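# How to budget for a two-arm table rig

These notes are for anyone putting together a purchase request for a small bench rig with two arms. Kirsty Rewi wrote the first version after the Wiltotel order, and Hamish Henare added the parts on cables and spares. Prices change, so get fresh quotes before you fill in the form.

## 1. Write down the task before you look at arms

Pick one job and describe it in a few lines. Ours was setting a place at a table: mat, plate, fork, knife, mug. From that you can work out how far each arm has to reach, how wide the fingers must open and how heavy the heaviest item is.

Weigh the items on a kitchen scale. Our limit for a single object was 400 grams, and a full mug went over it, so we only handle empty ones. If we had bought the arms first we would have found that out too late.

## 2. Measure the space

Mark the work area on a table with masking tape. Ours is 600 mm deep. Then add room at the front for the arm bases and at the sides for the elbows, which swing out further than the drawings suggest.

If you want walls round the table, include them now. Plain pale panels are cheap, but they decide how big the table can be and whether you can get a hand in to free a stuck joint.

## 3. Split the budget into four lines

Use these lines on the request form:

- **Arms and grippers.** Two arms, two power supplies, and any brackets that don't come in the box.
- **Table and enclosure.** Top, wall panels, clamps, feet.
- **Cables and fixings.** Data and power leads, ties, clips, tape.
- **Props and consumables.** Whatever the arms will pick up, plus replacements.

People forget the last two. On the Wiltotel order we put down 100 for cables and fixings and spent 400. Most of the difference was longer leads, bought one at a time with postage on each.

## 4. Plan the cable runs

Measure each lead with the arm at full stretch, then add slack for the wrist turning. A lead that is too short pulls on the connector. A lead that is too long ends up lying across the table where the work is done, and then you are buying clips and sleeves to hold it back. Set up a full place setting, move both arms through the job by hand and watch where the leads go.

With our setting laid, the lead on the right loops out by the wall, comes back over the forearm and lies across the knife. The left one has a small white clip or tie near its top end and keeps off the cutlery.

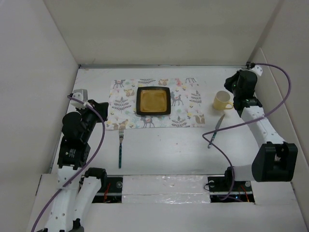
## 5. Choose props you can buy again

Buy from a shop that will still have the same thing next year, and get spares in the same order. Note the colour and size of each piece in the parts list. Patterned mats and coloured handles are fine if the job calls for variety, but allow for a plain set as well, so you can tell whether a fault comes from the arm or from the object.

## 6. Get two quotes

We asked Vamance and Beron for the same list. Ask each of them:

- What is the lead time for a single replacement servo?
- Are the gripper fingers sold separately?
- Does the price include delivery and VAT?
- Who pays for return postage on a faulty arm?

Beron took longer to reply but listed every part by number, which made the spares order easy. Vamance quoted for a kit and would not split it.

## 7. Send the form

Requests go to Mahmoud, the shared equipment fund, which closes for new items at the end of April. Attach both quotes, the task description from step 1 and a sketch of the table with sizes. Put spares on the same form as the arms. A separate request for spares goes to the back of the queue, and Hamish waited two months for a pair of fingers that way.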